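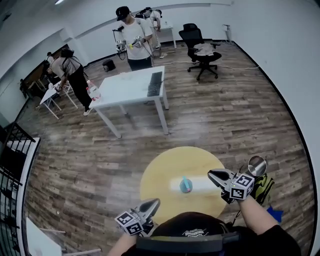
Which tables stay in the room after November?

The round one, the white one with the keyboard on it, and the small folding table. Everything else goes back to the Naston store.

## Workroom, Thursday

Tables at work on the second floor at Burkby. Emiliano Espinoza picked the round yellow-beige top and Ward Van Rooij found the rest. The floor is mixed gray, brown and tan boards, put down last year. The room can be booked in the mornings through Netside, up to 17 people.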